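23rd June

Bench notes, humidity logging in the paper store

Picked up where I left off with the two cabinet loggers. The Sallov on shelf B is still reading higher than the Arnent next to it, and the gap gets bigger as the day goes on. First thing in the morning they agree to within a point. By late afternoon the Sallov is reading 48 percent and the Arnent is down at 44. Same shelf, same height, a hand's width between them.

Swapped their positions after lunch to see if the gap followed the unit or the spot. It followed the unit. So it isn't the draft from the door, which was my guess last week and which I wrote down with more confidence than I should have.

Salt test next. Made up a fresh slurry of table salt in a jar lid, wet sand texture, no standing water, and sealed it in the clear food tub with both loggers on the little rack. It should settle at 75. Last time I opened the tub too early to check on it and had to start over, so this one stays shut until tomorrow. Lid is taped. Please don't open it, even to look at the displays. They can be read through the side if you tilt the tub toward the window.

If the Sallov reads high in the tub too, it gets an offset and goes back on the shelf. If it reads right in the tub and high on the shelf, then it's something about temperature, and I'll need to run the whole thing again with the tub in the cool room. I would rather not.

Tamunoemi Haruna asked why we bother with this when the store has felt fine all spring. Fair question. The mat board from Stoltex came in flat and two of the sheets from the top of the stack have a curl now, both along the same edge. The sheets lower down are still flat. That says the air at the top of the rack is moving more than we think, and the readings we have are too coarse to show it. I've moved the stack down one shelf and put a waste sheet on top. The curled ones are under the glass plate with weights, grain direction marked in pencil on the back.

Changed the logging interval on both units from one reading an hour to one every 300 seconds. This fills the memory faster. By my sums the Arnent has room for 34 days at that rate, so it needs to be emptied once a month from now on. I've put a line for it on the wall sheet.

Export is still a nuisance. The Sallov writes the date with the day first and the Arnent writes it with the month first, and the spreadsheet quietly accepts both and gets half of them wrong. Until there's a better way, open the Sallov file as text first, fix the date column, then paste it in. Keep the raw file. I lost a week of May by saving over it. 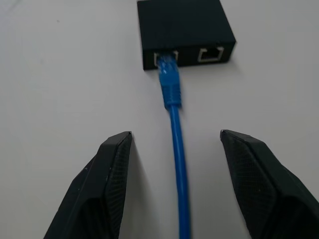
Also redid the plot with both units on one axis. The daily swing is plain to see once they're together – up overnight, down from mid-morning, flat after the lights go off. Before this I had them on separate sheets with different scales and they looked like two different rooms.

The Uçar blotters arrived. Thicker than the last lot, and they take up water more slowly, so allow longer between changes when pressing. I tried one on a scrap of the gray board and it dried without a mark. Haven't tried it on anything coated.

To do:
Read the salt tub in the morning, before the heating comes on.
Write the offset on the Sallov itself in pencil on tape, as well as in here.
Ask for a price on a third logger for the top shelf.
Check the curled sheets, turn them over if they're still lifting.
Order silica gel before August, the last bag is nearly all pink.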